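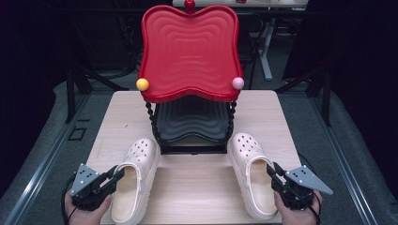

I have lived in Jerkbridge for nine years, and in all this time I bought only two things that have no use at all. The first one was a glass fish from the market in Basthorpe, and it broke. The second one is the little chair. It has a red back with a wavy edge and ripples going inside one another, a small red knob on top, and a ball at each lower corner, one yellow and one pale pink. The seat is black and also wavy. It is not for sitting, unless you are a doll, and it stands on the light wooden table with my pink clogs in front of it, toes toward the chair, like two guests who are waiting to be invited.

I want to write about both, because they came into my life in the same week and I can not think about them separately anymore.

The chair was in the window of Clodwood, the secondhand shop behind the bus station. I passed it in January, when everything outside was gray and I was in a bad mood about my heating bill. The red was so strong that I stopped walking. The ticket said 51 dollars, and I went home without it. I told myself that with 51 dollars I can buy a proper lamp. Two days later I went back and the chair was still there, and I still have no proper lamp.

What I like most in it are the sides. They are black and twisted like rope, and when I first saw them through the glass I thought about the curtain cords in my grandmother's living room. She had a rule that children must not touch these cords, so of course I touched them every day. The twists on the chair collect dust terribly. I clean them with an old soft toothbrush, and for the ripples on the back I use a makeup brush, going from the middle to the outside. A cloth is no good – it only pushes the dust into the lower lines and leaves it there.

Now the clogs. My old slippers were finished, and I needed something for the kitchen and for taking out the trash. I am not a pink person. In my closet there is navy, gray, and one green coat which I regret. But in my size they had only pale pink with a pearl shine, and they were on sale, so I took them home in a bag and felt a little embarrassed. The soles are thick and make me taller, so I can reach the second shelf without the stool. There are rows of round holes over the toes, and I learned quickly that coffee grounds love these holes. I wash the clogs in the sink with dish soap and leave them on a towel for the night. The light beige part inside needs a bit more rubbing than the outside.

It was some weeks before I noticed that the pink of the clogs goes very well with the pink ball on the chair. I did not plan it. Maybe my eye was already preparing me for pink and I did not know.

My sister asked me on the phone where I will put the chair in the end. First it was on the bookcase, but the back disappeared between the books. Then it was on the windowsill, where I worried about the sun and the red color. I have seen in the Tierney catalog a small wall shelf that would be the right depth, but it costs more than the chair, and I would have to drill. The wall in the hallway is very old and I do not trust it.

So for now the bookcase again, with the cookbooks moved to the kitchen. The clogs live by the back door, where they belong. If somebody knows a good way to keep dust out of twisted parts, please write to me. The toothbrush works, but it takes me a whole cup of tea each time, and the tea gets cold.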